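Minutes of the Automation Review Meeting

March, 2:00 p.m. to 3:45 p.m., upstairs meeting room

Present: Operations (chair), Purchasing, Maintenance, Safety, Stores, IT. Two representatives of Karnix attended for items 3 through 6 and left before item 7.

Apologies: Finance. Written comments from Finance were read out under item 7.

1. Minutes of the last meeting

Accepted with one correction. The line on the MacBrayne quotation should read "excluding spare fingertips." The earlier wording gave the impression that a set was included in the price.

2. Matters arising

Purchasing has had a reply from MacBrayne about the overdue drawings. They will send the hand mounting drawing and the wrist connector drawing together, and not before both have been checked at their end. Maintenance asked for the file in a format the shop can open. Purchasing to pass this on.

The question of whether the service plan can be bought without the training days is covered under item 6.

Stores reported that the small parts bins for the picking trial have been relabeled. The old labels were still on the backs of several bins and this caused a wrong pick by a person, not by a machine. The backs have now been cleaned off.

3. Karnix handling package: what is on offer

The Karnix representatives went through the package as it now stands. It consists of two arms with multi-fingered hands, the control software, a wrist camera for each side, a head camera, and a first year of service. Fabric sleeves for the arms are supplied as standard. Replacement fingertips are sold in packs and can be changed on site with a hand tool.

The hands come from MacBrayne. Karnix does the integration and is the single point of contact for faults. Maintenance asked whether a fault in a finger joint would be sent to Karnix or straight to MacBrayne. The answer was Karnix in all cases during the service year. After that the customer may go to either.

The software is licensed per robot. Updates are included for the first year. IT asked whether the robot has to be connected to the internet to run. It does not, but remote support is not possible without a connection. IT will want a separate network segment and asked for a list of ports in writing.

Purchasing noted that the Zostitz offer, seen at the previous meeting, uses a two-finger gripper and is cheaper. It was agreed to keep both on the table until the picking trial is complete.

4. Trial progress

The trial is in its first phase, which covers reaching toward the floor and low shelf height. Higher shelves come later. The target for the full trial is 1000 picks using Stores' own parts. At the time of the meeting 143 had been logged, all of them small items in light packaging. 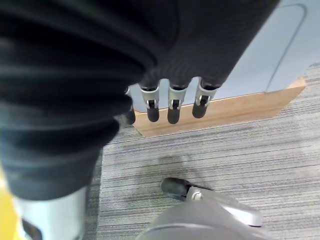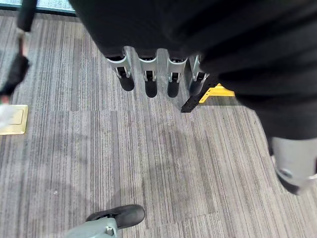
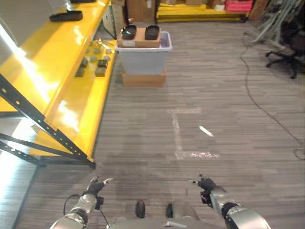 Safety asked how the working zone will be marked once the system is in Stores. Karnix recommends floor tape for a trial and a light curtain or fencing for daily use. Safety's view is that tape will do only while an operator is standing by with the stop button, and that this should be written into the trial procedure. Agreed.

Stores raised floor surface. The main aisle in Stores is sealed concrete with a slight fall toward the drain. Karnix said the base can be leveled on a fall of that kind but they would want to measure it first. They also asked that the aisle be kept clear of loose cable and strapping during any run. Stores said this is already the rule and is not always followed.

There was a longer discussion about how results are being logged. The log has one column for a completed pick and one for a failed pick. Stores would like a third column for picks where the item had to be regripped. Karnix said the software records regrips already and they can be pulled out of the file afterward, so an extra column is not needed. Stores would still like to see it on the sheet. Karnix will add it.

Maintenance asked what happens to the sleeves over time. Karnix expects them to be replaced yearly in clean conditions and sooner where there is dust or swarf. Price per sleeve to be confirmed. Maintenance pointed out that a sleeve must be removed to reach the cable run along the arm, and asked how long this takes. Karnix said a few minutes per arm once the technician has done it before. Maintenance would like to try it before a decision is made.

5. Parts range

Stores had prepared a list of 100 part numbers for the second phase. These were chosen by how often they are picked, with a few awkward ones put in on purpose — thin gaskets, clear bags, and the long threaded rod.

Karnix went through the list in the meeting. They were comfortable with most of it. They do not want to commit to the threaded rod with one hand and would like to test it with two. Clear bags depend on lighting. They asked for sample quantities of everything on the list, and Stores will box these up by the end of March.

Operations asked that nothing be dropped from the list simply because it does badly in the test. If an item cannot be picked, the report should say so.

6. Service and training

The service plan offered is as follows:

First year: included in the purchase price. One scheduled visit, phone and remote support on working days, loan hand if a repair takes longer than 6 working days.

Following years: annual contract. One scheduled visit, phone and remote support. The loan hand is a separate charge.

Training: two days on site for operators, one further day for maintenance staff.

The training cannot be removed from the first-year package. Karnix explained that the warranty on the hands depends on at least one trained person being on site. Purchasing accepted this but asked for the training to be shown as its own line in the quotation. Karnix agreed.

Maintenance asked for the loan hand to be included in the following years too. Karnix will come back with a price.

The Karnix representatives left the meeting at 3:20 p.m.

7. Discussion

Finance's written comments: the payback figure in the draft business case assumes two shifts, and Stores runs one and a half. The figure should be redone. Finance also asks whether leasing has been looked at. Purchasing said that Catovska offers leasing on this type of equipment and will ask for terms.

Maintenance is in favor of the Karnix package on the condition that spare fingertips are kept on the shelf here. Waiting on a delivery for a wearing part would not be acceptable.

Safety has no objection to the trial going on. A full risk assessment will be needed before anything is installed in Stores, whichever supplier is chosen.

Stores said that staff have been asking whether jobs will go. Operations repeated that the intention is to cover the late half shift, which has been hard to fill, and that this will be put in writing to the team. Stores asked for that to happen before the equipment arrives on site.

IT would prefer a supplier that can work without remote access but does not consider it a reason to reject the offer.

No decision on purchase was taken. The Zostitz offer stays open, and their representative will be invited to run the same parts list so that the results can be put side by side.

8. Actions

Purchasing: revised quotation from Karnix with training and spare fingertips shown separately. Leasing terms from Catovska. File format for the MacBrayne drawings.

Stores: sample parts boxed and sent. Aisle measurements, including the fall.

Maintenance: arrange a session with Karnix to remove and refit a sleeve.

Safety: add the operator and stop button rule to the trial procedure.

IT: obtain the port list from Karnix.

Operations: redo the shift assumption with Finance. Written note to Stores staff.

9. Any other business

Stores asked whether the old carousel can be scrapped now. Operations would like it kept until the purchase decision is made. Maintenance noted that it is blocking access to the compressor and will move it along the wall for the time being.

10. Next meeting

To be called when the second phase results are in. The meeting closed at 3:45 p.m.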